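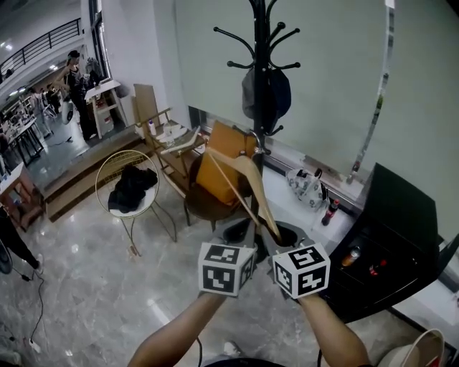

Section 3. Putting the coat rack together and getting it to stand straight

Okay, you've got the parts laid out and you've read the bit about the floor (go back to Section 2 if you skipped it, I'll wait). I've built more of these Brukimar stands than I'd like to admit, first for my own hallway and then for the rental rooms over at Altstead, and this is the order that works for me.

You'll need the hex key from the bag, a soft cloth, and a towel to work on. A second pair of hands is nice for step 5 but I've done it alone plenty of times.

1. Lay the towel on the floor and put the base on it upside down. The paint scratches if you so much as look at it funny.

2. Push the long bolt up through the hole in the base. The flat washer goes on first, then the split one. If you've got them the other way around the bolt will feel tight and then work itself loose by Wednesday.

3. Screw the bottom pole onto the bolt by hand. Stop when it's snug. Don't reach for the hex key yet!

4. Turn the whole thing right side up and add the middle pole, then the top one. The threads are fine, so start each one by turning it backward until you feel a little click, then go forward. If it's fighting you, back it off and try again.

CAUTION: Never force a pole that has gone on crooked. I stripped one that way and ended up ordering a replacement (part 187, if you ever need it) and waiting most of February for it to show up.

5. Set the hook piece on top and turn it until the arms face the way you want. Mine sits in a corner, so I point the widest gap at the wall, where I wouldn't be hanging anything anyway.

6. Now get the hex key out. Tip the stand over onto the towel, tighten the bolt under the base, and stand it back up. Give it a gentle shake. A tiny bit of sway at the top is normal. A clunk means one of the poles needs another half turn.

NOTE: If your floor slopes (mine at Estcombe was terrible), stick the felt pads on the low side only. My neighbor Jarlath Sheehan swears by a folded beer mat, and I can't say he's wrong.

Loading it up

7. Start with the heaviest coat, low down if you have lower hooks, and put the next heaviest across from it. Work your way around from there. Bags count as heavy. So do wet raincoats, which I always forget.

8. Things on hangers are fine, but they stick out farther than a coat hung by its loop, so leave yourself some room to walk past. For a good wool coat I'd use a hanger every time, just to save the collar.

CAUTION: Don't hang everything on one side and then let a kid or a big dog run by. Please.

9. Check the bolt again after 2 weeks of normal use. Everything settles a little, and a quarter turn is usually all it wants.

If it still leans after that, go to Section 4, where I get into shimming the base and what to do about thick carpet.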